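Thread on packing lunch every workday for a year, for the people who asked after my last post. It's long. Mute me if you don't care about lunch.

Background: I work at a parts distributor. The nearest place to buy food is a gas station and a sandwich shop that raised its combo to more than I want to pay. Last May I decided to stop buying lunch and see how long I could keep it up.

I'm still doing it. I bought lunch 2 times in the whole year. One was Wyn Trevor's retirement, so I don't count it, but my sister says I have to.

The first month I did what everyone does and cooked a giant batch on Sunday. By Wednesday I hated it. By Thursday I was eating crackers at my desk and taking the chili home again.

What works for me is cooking dinner slightly too big three nights a week and packing the extra before anyone sits down to eat. If the pot goes on the table, the extra is gone. My kids are teenagers.

Grains keep fine. Rice gets two days at my house, then it's out. Barley goes longer and stays chewy, and I like it cold with vinegar and whatever herbs are dying in the drawer.

Delyth Prosser in our billing office got me onto cold noodles – spaghetti, peanut butter, soy sauce, lime, a spoon of hot water. She makes the sauce in the jar when the peanut butter is almost out. I've done it that way ever since.

Fruit goes in every day, whole. Cut fruit in a container came home untouched so many times that I quit cutting it.
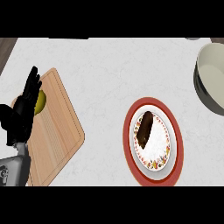

Yellow fruit on the cutting board, something brown on the plate, pot at the back. Marble-look counter.

Containers. I had a drawer of 67 lids and bottoms, and most of them didn't match. I threw out everything without a partner and bought four glass ones, all the same size. They're heavy. I don't care, the lids fit.

I also bought a Nilska lunch bag, and the zipper went in the second month. The replacement is a Grisov. It's ugly and gray and it's been fine. Get one with a flat bottom so soup stays upright on the bus.

Things I stopped packing: salad with the dressing already on, hard-boiled eggs (the break room is small), anything that needs a real knife, fish.

The microwave line at noon is bad. I eat at 11:30 or I eat cold. About half of what I pack now is meant to be cold – bean salad, noodles, cheese and bread and a pickle.

Money, because someone will ask. I was spending close to $70 a week counting coffee and the bag of chips I said I wasn't going to buy. I still buy the coffee. I haven't worked out the exact savings and I'm not going to make a spreadsheet.

If you're starting, do two days a week. I'd pick Tuesday and one other. Put the bag by your keys.

Will post the barley thing tomorrow if I remember to write down the amounts.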